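Reading time: 4 minutes

Equipment review: the Famden two-handed collection kit, with notes for the coming budget

Prepared by Orest Marchuk, equipment planning, Clesmont Home Assistance Program

The program was asked to recommend whether the Famden kit should be purchased in quantity or leased for a further term. Three kits were held on loan until July and used in private homes for bed making, tidying and light sorting. The comments that follow deal with cost, storage and daily handling. Questions of data quality are covered in a separate paper from the Tse office.

Each kit consists of a pair of hand-held grippers, their cables, a charging base and a hard case. The case closes properly and fits in the boot of a small car. The printed instructions are short and mostly clear, although the section on pairing the two grippers refers to a menu that no longer exists in the current software. Famden supplied a corrected page within a day of being asked.

Staff found the grippers comfortable for the first part of a session and tiring toward the end of it. The weight sits forward of the hand. A session of 82 minutes, the longest we logged, was too long for most people, and we have since asked that operators change over well before that point. Any budget that assumes one operator per kit for a full shift will be short on wages.
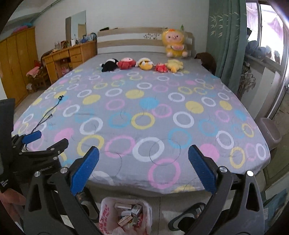 Replacement parts are the item most likely to be underestimated. The supplier's quotation covers the grippers and leaves nearly everything that wears to a price list at the back. The blue pads on the fingers are textured, and on fitted sheets such as the ring-and-dot one on this bed the texture is what the operator depends on to pick up a fold. We replaced eight pads over the loan. They are sold only in full sets, so a site that damages one must buy the rest with it. Sites should hold a spare set for each kit and enter the cost under consumables, where it can be seen from one quarter to the next.

Cables deserve a line of their own. Loose leads are easily caught under a knee or drawn into bedding, and one connector had to be replaced after being pulled at an angle. Cledik offers a compatible lead with a longer sleeve at the plug end. It costs a little more and was preferred by everyone who tried it. Purchasing officers should confirm in writing that using it does not affect the Famden warranty – we were told by telephone that it does not, but the written terms are silent.

Service was satisfactory. One gripper developed play in a linkage and was returned for adjustment. The unit came back in good order, but no substitute was provided in the meantime, and two home visits had to be rebooked. The higher service tier includes a substitute unit. For a site with a single kit the higher tier is worth its price. For a site with several, a shared spare is the cheaper arrangement.

The homes themselves affect the budget more than the brochure suggests. Bedrooms are small and furnished for living in, and time must be allowed for setting up, for agreeing with the householder what may be moved, and for putting everything back. Across 171 visits this was consistently the part of the day for which our original schedule had made no provision. Travel and set-up should be costed as paid hours from the outset.

Recommendation: purchase, subject to written confirmation on the cables and a request that pads be sold singly. Leasing remains reasonable for sites that expect to run for less than a year. The order should include one spare pad set per kit, the longer leads, and labelled storage for the cases. Colour-coded labels are preferred, as the cases are identical from the outside and were mixed up more than once.

Comments on this review may be sent to the equipment planning desk before the order is placed.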